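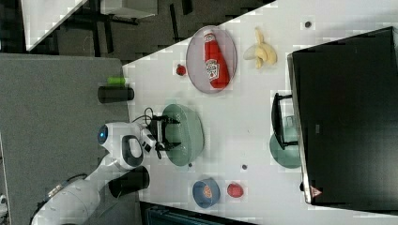
Who is allowed to clear a protective stop? The person holding the pendant, and only after they have said out loud what caused it.

30th April. Writing this down because Ebise and I had the same argument twice before lunch, and I lost it both times.

Rules for the tabletop cell as they now stand:

Speed stays at 200 mm/s whenever anyone has a hand over the table. Resetting the bowl counts. "I was only nudging it" also counts, Gebremedhin.

One pendant, one holder. If you hand it over, say so. A meaningful look is not a handover.

Layout gets checked before the run, by someone other than whoever set it. Stray items get logged or removed. My preference is removed, Revathi's is logged, so we log.

Gripper force limit is 35 N for all the table props. Changing it takes a line in this book with your initials. The November entries contain 4 changes and one set of initials, which I believe are a coffee stain.

Open question: do we re-verify the stop after every gripper swap, or once a shift? Clotilde wants every swap. The Pludach checklist says once a shift, but it was written for a cell with a fence. Going with Clotilde until Ayana has read the risk assessment again.

To do: new page for stop causes. "Unknown" has its own column and is winning.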